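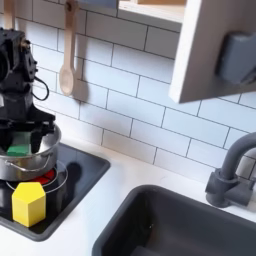 Play kitchen: how do I fix the pot and the loose blocks?

Posted by Gosness in Toys and Playrooms

We have a play kitchen with a white counter, a dark gray sink and a stovetop with a red burner painted on it. The back is white tile with gray grout lines. The metal pot gets used every day, mostly for "soup," which means the green block and whatever else fits. The yellow block with the pointed top usually ends up standing on the stove.

Two things. The shiny pot shows every fingerprint, and I'd like to know what is safe to clean it with. Also, the blocks end up in the sink and then all over the floor. Is there a good way to store them? The shelf next to it is 40 inches wide and mostly full.

Pririer
Dish soap and warm water, then dry it right away with a soft towel. Skip steel wool, it will scratch a polished pot. For marks that stay, use a little white vinegar on a cloth and rinse. Check around the handle for dried food if real snacks ever go in there.
For the blocks, use one shallow bin and keep it on the floor beside the kitchen. We had a deep one with 67 blocks in it and the kids dumped the whole thing every time. Now we leave out a dozen and keep the rest in the closet, and swap them on Monday.

Tesfamariam
Ours just live in the sink. Works fine.

Hilbridge
Same as above on the soap. Don't put the blocks in the dishwasher if they are painted wood. Wipe them with a damp cloth and let them air dry.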